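**Robot demonstration draws a crowd at Adedura open day**

November 18, 2025

About 400 people came through the Adedura workshop on Saturday for its first public open day since moving into the Bultus building in September.

The busiest spot was the handling bench, where staff from Fledus ran a robot through a table-setting routine every half hour. Visitors stood behind a rope and watched it work with a plate and small striped pumpkins, then put questions to the operators between runs. 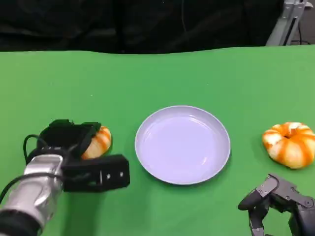

*A plate on the green work table at the Fledus demonstration, with a pumpkin held at the gripper on the left and a second one on the right.*

Mirjam Cuypers, who leads the Fledus team, said ribbed shapes were harder to pick up than boxes and made for a better test in front of an audience.

"People want to see it try something they'd do at home," she said. "We got asked about dishwashers all day."

Children aged 11 and over could book a short turn at the controls on a separate training bench. All of those places were gone before lunch.

Verschueren, which makes conveyor parts in the unit next door, also opened its doors and showed a new sorting line. Parking was tight through the afternoon and some visitors were sent to the overflow lot on the far side of the rail line.

Adedura plans to hold another open day in the spring. Entry will again be free, and school groups can register by email from January.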